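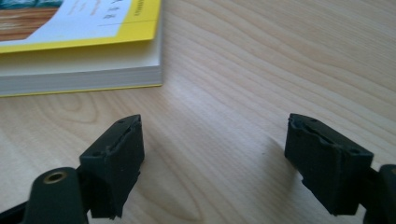
Paperbacks curling and leaning, is it the room or the way I shelve them?

Nerys Mostyn

I moved into a ground floor apartment in Utcombe last spring and brought most of my books with me. The hardcovers look the same as they always did. The paperbacks are another story. By August a lot of the covers were curling outward at the open edge, and the thicker ones had started to lean over on the shelf so the spines are now slanted. One of them is a 638 page history I've only read once and it looks like it has been through a flood.

Details in case they matter. The shelf is against an outside wall. There is a window on the same wall but the sun doesn't reach the books until late afternoon. No radiator nearby. I don't smell any mildew and there are no spots on the pages. The shelf isn't packed, there are gaps on most rows where I took books out and never filled the space back in.

What I want to know:

Is the curling from humidity or from the sun?
Can the ones that already curled be flattened?
Should I be laying them down instead of standing them up?

I would like to avoid buying a glass cabinet. I rent and I don't want to move one.

Rosine Mallet

Humidity is the likely cause of the curling. A paperback cover is usually coated on the outside and bare on the inside. The bare side takes in moisture and swells, the coated side doesn't, so the cover bends away from the pages. When the air dries out again some of it goes back and some of it doesn't. Sun gives you faded spines and yellow, brittle paper. It can make covers curl too, but you'd normally see the fading first.

Get a cheap hygrometer and leave it on the shelf for a week before you buy anything else. Look at it in the morning and again at night. If it sits above 60 percent most of the time, that's your problem, and a small dehumidifier will do more than any cabinet. You want it close to 50 and steady. Swings are hard on paper, so don't run the thing flat out for a day and then forget it for two weeks.

Outside walls are often colder than the rest of the room. Pull the shelf forward a couple of inches so air can get behind it, and don't push the books all the way to the back. If you have an inside wall free, use that.

The leaning is a separate issue and it comes from the gaps. A book that stands at an angle for months will take that angle. Keep the row snug enough that everything stands straight, but you should be able to pull one out by the sides without dragging its neighbors along. If you don't have enough books to fill a row, use a bookend. If you have a few thick ones with nothing to support them, lay those flat.

For flattening, bring the humidity down first. Then put a curled book between two sheets of plain white paper, square up the spine with your hands, lay it on a flat surface and put weight on it. Other large books are fine. Leave it two weeks and check. Don't iron covers. I've seen that recommended and the plastic film on the cover can bubble or come off.

Priit Šimkus

just lay them all flat, mine have been in stacks for years, no problems

Şengül Erdem

Stacks are fine if they're short. The trouble is you always want the one at the bottom, and the bottom ones in a tall stack get their spines pushed out of square. I keep mine to five or six and put the biggest format at the bottom.

I agree with Rosine on the rest and will add what I do for the books I use every day, which never make it back to the shelf anyway. I keep those upright on the table in a clear acrylic organizer with dividers. The partitions stop them leaning, even when half of them are out. The kind sold for desks or for makeup is fine as long as the compartments are deep enough for the book. Measure before you order. My first one was from Adebisi and it was too shallow for anything bigger than a pocket edition, so it went to the kitchen and holds tea now. 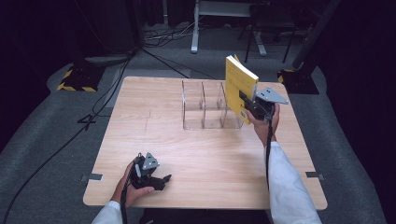
Yellow paperback beside a clear divided organizer.

Things to check with that kind of organizer:

The width of each compartment. If it's much wider than the book, the book will still slump. Put two thin ones together.
The edges. Cheap ones can be sharp along the cut side and will scuff a cover. Run a finger along them first.
Where it sits. Clear plastic does nothing against the light, so keep it away from the window if you can.

On flattening, I'd give it longer than two weeks for a really thick book. I had one of 692 pages that took most of a month under a pile of atlases. The cover came out well but the spine still has a slight slant. I got some of that out by opening the book at the middle, closing it, and pressing the spine gently the other way before putting the weights back on. If the glue feels stiff or you hear it crack, stop.

Nerys Mostyn

Thanks. I put a hygrometer on the shelf and it read 68 in the morning and 64 at night, so I'll start with the dehumidifier. I've moved the shelf out from the wall and closed up the gaps. The history book is under two dictionaries for now. Does it matter if the weight covers the spine too, or should it stop short of it?

Rosine Mallet

Cover the whole book, spine included, as long as the spine is square when you start. If it's rounded or raised, put the weight just short of it.

Related threads

Removing price stickers from matte covers
Musty smell in used books, what works
Bookends that don't slide on a painted shelf
Best way to pack paperbacks for a move
Loose pages in a glued binding
Faded spines, can anything be done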